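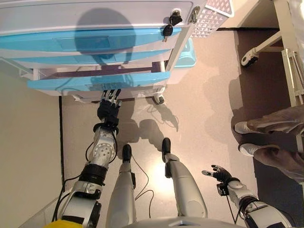

Titilayo Nwosu asks whether the February rows for Tenska can be used for reorder estimates, given that envelopes and toner were booked in bulk that month. They can, if bulk rows are filtered first. See "Known problems."

Datasets > Office Supplies > Clirnen

# Clirnen: office supply withdrawals, Mundville

Clirnen is a table of supply withdrawals at two office sites in Mundville, Akinola and Tenska. Each row records one withdrawal of one item type by one department. It was built to test reorder rules for slow-moving stock such as binder clips, staples, label sheets and printer toner.

Last updated: June 15, 2020

## Contents

withdrawals.csv: 1,344 rows, one per withdrawal
items.csv: 94 item codes with unit, pack size and category
departments.csv: department codes by site
CHANGES.txt: corrections made after first release

All files are UTF-8 with comma separators and a header row. Missing values are empty strings. Quantities are integers.
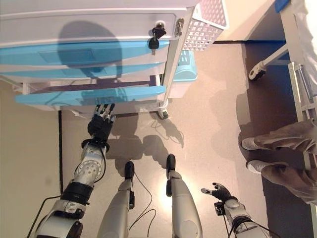 Supply storage: white cabinet, light-blue drawer fronts.

## Fields in withdrawals.csv

row_id: integer, unique, not reused after deletion
site: AK (Akinola) or TE (Tenska)
dept: department code, joins to departments.csv
item: item code, joins to items.csv
qty: quantity in base units, not packs
month: month of entry, 1 to 12
bulk: 1 if the entry covers several withdrawals booked together, otherwise 0
note: free text, often empty

The qty field was converted from packs to base units wherever the original slip gave packs. A box of staples is one unit. A ream of paper is one unit. Pens are counted singly. Toner is recorded per cartridge, regardless of color.

## Collection

Entries come from paper slips filled in at the time of withdrawal and typed up at the end of each month. A sample of 100 slips was typed a second time by a different person and compared field by field. The two versions disagreed on 2 slips, both in the item field. Both were corrected against the paper originals.

Employee names and signatures were on the slips and were not typed.

## Known problems

Tenska booked envelopes and toner in bulk during February. These rows have bulk set to 1, and their qty is a monthly total. Keep them for estimates of monthly demand. Drop them for any analysis of withdrawal size.

Akinola used one item code for two widths of packing tape until the codes were split. Older rows keep the combined code PT0 and can't be separated.

Returns were never recorded. Net use is lower than the table suggests for items that tend to come back, mainly ring binders and hanging folders.

## Suggested use

Demand estimates, reorder point tests, and teaching material on intermittent demand. The table has no prices and shouldn't be used for cost studies. It also has no stock levels, so a month without withdrawals may mean either no demand or an empty shelf.

## Corrections

Report errors with the row_id and the proposed value. Accepted changes are listed in CHANGES.txt. Existing row_id values stay fixed between versions.

3 comments | 7 shares

Contact | Terms of use | Back to top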